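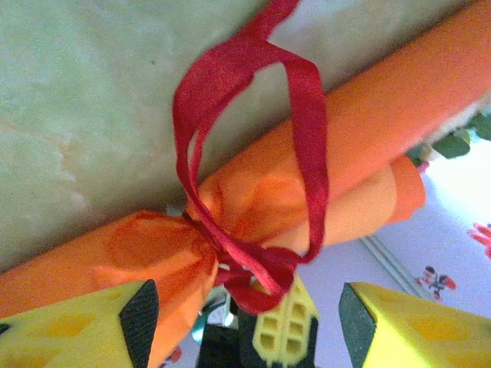 Orange cloth, red ribbon, one loose bow.

I have a drawer in my dining room that won't close, and I've decided to stop being embarrassed about it. It's full of napkins. Cloth ones, rolled up and tied with ribbon in little bundles, and every time I add another the drawer sticks out a tiny bit more, like a tongue. My sister-in-law bumped her hip on it in April and asked me why on earth I don't just buy paper.

So let me make the case, because I've been muttering it to myself over the ironing board for weeks and it might as well go somewhere.

Start with the roll itself. I grew up in a flat-fold house. Napkins went in quarters, edges lined up, stacked like mail, and if you pulled one from the middle of the pile the whole thing slumped and you heard about it. For years I thought that was simply how napkins lived. Then I rented a place in Dallstead with a kitchen so narrow you had to back out of it, and there was one deep drawer and no shelf, and I started rolling everything. Dish towels, napkins, the good tablecloth (my mother still doesn't know). You can see every color at once. You can grab one and the others stay put! And a rolled napkin comes out with soft curves in it where a folded one comes out with a big cross pressed into the middle, as though someone had been planning to cut it up.

Now, ribbon. This is where I lose people. A friend of mine who is otherwise very sensible thinks rubber bands are fine, and they do hold, I'll give her that. But have you ever pulled an old rubber band off a piece of cotton you like? It leaves a grubby little track, and half the time it snaps and stings your thumb. Napkin rings are nicer but they're bulky, they roll off the table and under the stove, and you always own one fewer than you need. I had six once. I have two now, and I couldn't tell you where the others went.

Ribbon is flat. It weighs nothing, it lives in a jam jar, and if you lose a piece you cut another piece. I buy mine from a shop called Fukberg, over by the bus station, where they'll sell you the tail end of a spool for 75 cents if you ask at the register and don't mind what color you get. I do mind, a little. I hold out for red.

Red on orange isn't a combination I would have dared when I was younger. I was taught that those two fight. Everything in my first apartment was oatmeal, or sand, or something the catalog called "flax," and I remember feeling very grown up about it, and also a bit sleepy. Then somebody gave me a length of bright orange cloth and the only ribbon in the house was left over from Christmas, and I tied the one around the other and stood there in the kitchen just grinning at it. They do fight, I suppose. It's a cheerful fight. Put it on a pale table and you don't need flowers.

The bow has to be loose, and I'll argue with anybody about this. A stiff, even bow, the kind with matching loops and the tails snipped into little V's, makes a guest nervous. I've watched people at my own table pick up a perfect bundle and set it back down again and wipe their fingers on their jeans. They didn't want to be the one to wreck it. Give them a floppy bow with one tall loop and some trailing ends, and they tug it open without a thought and go on talking, and the napkin gets used, and I get to see gravy on it, which makes me happy in a way I can't fully defend.

The knot underneath is a different matter. That part I do pull snug, so the cloth puckers up around it and gets a waist. Too slack and the whole roll opens out like a window shade the minute you carry the tray. I don't worry about the puckers. They fall out in your lap, mostly, and if they don't, well, it's a napkin.

I should be fair to the other side. It takes time. Paper takes no time at all, and I keep a stack of paper ones for ribs and for small children. Washing cloth is a chore, and ironing it is a worse one (I skip the ironing whenever the guests are family). There was a holiday market at the Trilov hall a while back where they'd done all the place settings in tied bundles, a whole long room of them, and the handwritten sign at the door said 2,000 had been tied that week. I read that and had to go sit down with a coffee. I wouldn't do it. I can't think who would want to. At that size it's factory work, and whatever I like about it would be gone by the second tray.

But a few of them, on the evening before people come over, with the radio on and the dishwasher going? I look forward to that more than I look forward to the dinner, some weeks. You smooth the cloth with the side of your hand, you roll it away from you, you tuck the end flap under (or forget to, and it pokes out, fine). Then the ribbon goes around and you tie the same bow you learned on your shoes. My hands know it so well that I can think about something else entirely, or about nothing.

My sister-in-law went home with a bundle of them, by the way. She said it was to get the drawer shut. It still doesn't shut, and last I heard she was asking which day Fukberg puts out the spool ends.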